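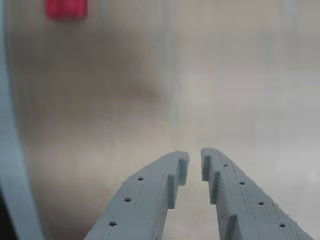 Figure 26. Printed fingers as seen by the wrist camera, tips close together. Focus is on the tips.

Section 7: Fingers that miss, slip or won't meet

Sooner or later every Florell gripper drops something it picked up perfectly well the day before. The good news is that the printed fingers are the easiest part of the whole arm to inspect, and most faults can be fixed on the bench in one sitting. You'll also get to know your gripper really well along the way, and that pays off every time you print a new set!

This section covers fault codes 841 (grip lost during lift) and 1207 (fingers stopped before reaching the closed position). If you see any other code, go to Section 9.

CAUTION: Code 1207 leaves the motor powered. The fingers can finish closing the moment whatever is blocking them comes free. Never clear a blockage with your hand while the status light is on.

7.1 Before you touch the fingers

1. Press the stop button on the Manalo controller. Don't rely on the pause command in the software.
2. If the gripper is holding something, support the object from underneath first.
3. Switch off the gripper supply and wait for the status light to go out.
4. Unplug the gripper cable at the wrist. Pull on the connector body, never on the wire.

Note: Leave the camera plugged in. It has its own supply on all Melport wrist mounts, and you'll want the live view in 7.3.

7.2 Check the printed parts

1. Look along the inner edge of each finger, where the raised steps are. These edges do the gripping, so a worn or chipped step shows up quickly as code 841.
2. Feel for strings and fuzz. Loose fibers along the edges are normal on a printed finger, like the ones near the outer rim of the right finger in Figure 26. They only matter if they reach the gripping edge or get pulled between the tips.
3. Trim any strays with flush cutters. Cut away from the finger, and go gently near the tip – it's easy to take off more than you meant to.
4. Flex each finger lightly between thumb and forefinger. A crack usually runs along a layer line, and you may hear it before you see it.
5. Check the small round holes in the top face. If a crack starts at a hole, throw the finger away.

CAUTION: Do not glue a cracked finger. A glued joint can hold through every test you give it and then let go under load, with the part flying off toward whoever is closest. Print a new pair.

Always replace both fingers together. An old finger and a new one wear differently and you'll be back in this section within the month.

7.3 Check how the tips meet

1. Keep hands, sleeves and tools clear of the gripper. Plug in the gripper cable and switch the supply back on.
2. Release the stop button and set the grip force to the lowest value.
3. Open the live view in Zultholm Setup and choose Jog.
4. Close the fingers in small steps until only a narrow gap is left. Compare your view with Figure 26. The two fingers should lean in toward each other with the tips at the same height.
5. If one tip sits higher, switch off again as in 7.1, loosen the base screws on that finger, push it fully down into its seat and retighten.
6. Jog the fingers fully closed. If code 1207 comes back with nothing between the tips, look for plastic dust in the slide and brush it out with the power off.

Note: The background in the live view will be soft and blurry. The lens is set for close work, so leave the focus ring alone as long as the tips are crisp. If the tips are blurry too, see Section 4.

7.4 Run the grip test

Use the soft foam block from the kit. Please don't test on a real part yet, however tempting it is.

1. Place the block between the fingers and stand outside the arm's reach.
2. Start Grip Test. The gripper closes, lifts, holds and releases for 100 cycles.
3. Stay nearby while it runs, with the stop button within reach.
4. If the test finishes without a code, save the result and return the grip force to your usual setting.
5. If code 841 appears partway through, write down the cycle number. An early failure usually points to loose base screws, and a late one to the gripping edges.

A gripper that fails the test twice with new fingers should be taken out of service. Tag it, keep the old fingers in a bag with the cycle numbers, and follow the return steps in Section 11.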